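2019-01-29
Recap segmentation, Trullcombe episodes

Picking up from the December entry. Goal is unchanged: given the subtitle file and audio for one hour of serial drama, find the boundaries of the "previously on" block, the cold open, the titles, and the "next time" trailer, without hand tagging. Test material is still Trullcombe, both seasons, because we have the full subtitle set and Gitau Odera's manual boundaries to score against.

Ran the matcher overnight with the window at 3000 ms and the subtitle overlap threshold left where it was. It proposed 938 candidate segments over the whole set. After merging neighbors and dropping anything shorter than a single spoken line, 43 remain that don't line up with a manual boundary. Went through those by hand this morning.

Most of the bad ones fall into one group. The recap editor on this show likes to run dialogue from an old scene over silent footage from a different old scene. The text match is fine, the audio match is fine, but they point at source times that are out of order, and the merge step treats that as two recaps with a gap. Fix is to stop requiring source order inside a block and only require it in the target episode. Should have been that way from the start.

Second group is the flashback episode in season 2. Long stretches of the harbor fire are replayed with new lines cut in. The matcher calls the whole thing a recap. By our own definition it is wrong, but I can't write a rule that excludes it without also losing the long recap at the top of the finale. Leaving it as a known failure. Gitau marked it "story, not recap" in the sheet and I agree with him.

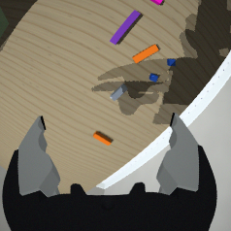 Third group is the music. The recap sting was replaced partway through season 1 and the newer one has a spoken tag ("Last time on Trullcombe") that is missing from the subtitles on the Fudari transfer but present on the Nyanda transfer. So the start boundary moves depending on which transfer the subtitles came from. For scoring I am using the Nyanda files throughout. Anything in the results sheet labeled F should be ignored until rerun.

Frame rate, again. The Fudari files were sped up at some point and nobody corrected the subtitle times. Drift is small at the head of the episode and bad by the trailer. I put the correction in the loader so it applies before matching. Do not correct the files on disk. The checksum list was made from the uncorrected ones.

Stillex: still using it for thumbnail pulls at each boundary so the hand check goes faster. It crashes if the requested time is past the last keyframe, which happens with every trailer that runs to the end of the file. Workaround is to ask for a point slightly earlier. I have a patch half written — it clamps the time and prints a warning — but it also breaks the contact sheet layout, so it isn't checked in.

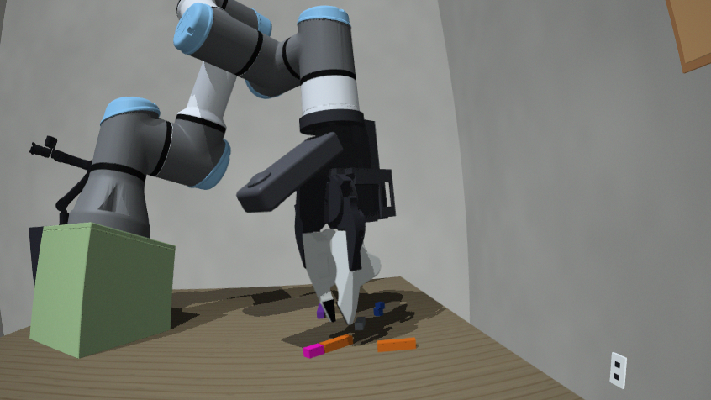 Cold opens are in better shape than expected. Using the title music as an anchor and working backward gets the right answer nearly everywhere. The exceptions are the two episodes with no title sequence at all: the season 1 finale goes straight to a card, and the wedding episode plays the theme on a church organ under dialogue. The organ version does match weakly if the audio is downmixed first. Not worth a special case for one episode.

Side note on the manual boundaries. In the wedding episode the sheet has the recap ending on the line "You never sent it." The line is spoken twice, once in the recap and once as the first line of the new scene, same take. The matcher picks the second and the sheet has the first. Watched it again and the sheet is right: there is a dip to black between them. Black detection would settle this sort of thing but it is off at the moment because the show is shot so dark that it fires all through the cellar scenes.

To do:
Remove the source order check in the merge step, rerun on Nyanda files only.
Rerun F rows with the loader correction, keep in a separate sheet.
Try black detection limited to a short span either side of a proposed boundary.
Ask Gitau whether the trailer boundary is the first trailer shot or the end of the last scene. The sheet does it both ways.
Finish the Stillex clamp or throw it out.

Rerun started before lunch, log is in the usual folder.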